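Quiénes somos

¡Hola! Soy quien lleva Barkanum, una empresa pequeña que prepara mesas de dulces y cubos de golosinas para fiestas de colegio, cumpleaños y, sobre todo, Halloween. Empecé hace 6 años en Abu Hammour, con una mesa prestada y muchísimas ganas (y demasiado chocolate, lo reconozco). El año pasado entregamos 334 cubos solo en octubre - casi no dormí, pero lo repetiría mañana mismo.

Trabajamos en 3 formatos: el cubo Plaris, para los peques; la mesa Skulthorpe, con platos de calaveras y montones de caramelos para servirse; y el surtido a medida, que me encanta porque cada familia pide una cosa distinta. El pedido mínimo es de 37 bolsitas.

Me gusta mezclar barritas de chocolate con caramelos envueltos de colores, y siempre repaso el surtido antes de cerrarlo. Si tienes alergias en casa, escríbeme antes y lo vemos juntos.
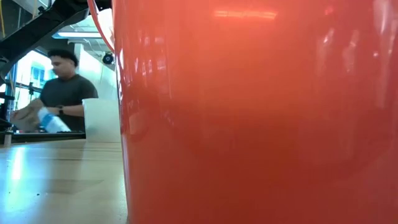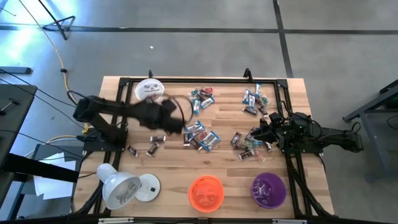
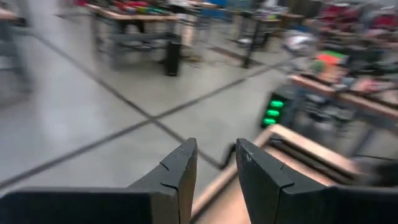
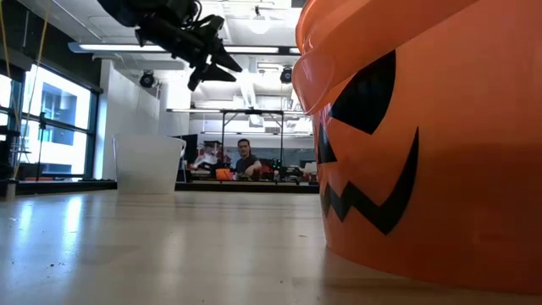

El cubo naranja de calabaza, sobre la mesa.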